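Unit 6 handout: Evaluating a bought-in simulation kit

Instructor: Folasade Dauda. Lab questions go to Garba Garba.

Up to now we have written our own test environments. Most teams at work will not do that. They will license a kit, run their control code in it for a while, and decide whether to keep paying. This unit covers how to judge such a kit before any money is spent. The one we use in lab is Clovel Kitchen, sold by Hadden. Our trial runs to the end of December.

What you get

Clovel ships as a set of kitchen counter scenes, a library of food and household items, and a model of a two-handed robot. The course license covers 14 seats. Saved scenes go in the shared folder, not on your own drive. A full license is 3000 dollars a year, and support is billed separately.

Tamuno, the other kit on the reading list, is cheaper and has no hand models, only simple grippers. Read its manual for comparison. You do not need to install it.

What to check

Contact. Close a hand slowly on an item and log the forces. Large spikes at first touch usually mean the time step is too long. Try a shorter one before you blame the model.

Shape. The collision shape is often simpler than the surface you see. Turn on the collision overlay and compare the two. Curved and tapered items are the usual trouble spots -- a grasp can look fine on screen and still close on nothing.

Repeatability. Run the same seed 2 times and compare the joint logs. If they differ, write down where they first part ways.

Speed. Report steps per second with rendering on and with it off. State which machine you used.

Export. Clovel writes its logs in its own format, called Flover. The converter drops the contact data unless you set the flag for it. Several people lost a night of logs to this last term.

Lab task

Load the counter scene. Pick one item and one place to put it, and write a short script that moves it there with one hand. Keep the second hand clear of the first for the whole run. Log 600 steps from the start of the reach.
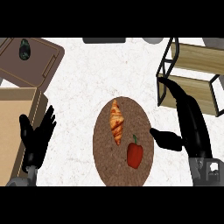
Fig. 6.1. Counter scene in simulation, with a croissant and a red bell pepper on the oval mat between the two hands.

Note that the hands work close to other things. The rack on the right needs its own clearance check, and so does the open box on the left. If your planner treats the box as a solid block, it will refuse any path that goes down into it. Use the separate wall shapes instead.

What to hand in

One page of findings, the log file, and your script. End the page with a recommendation: buy, do not buy, or extend the trial. Give the test result that decided it. A recommendation with no measurement behind it gets half credit at most.

Reading for next time: the Clovel manual, chapters on contact settings and item import.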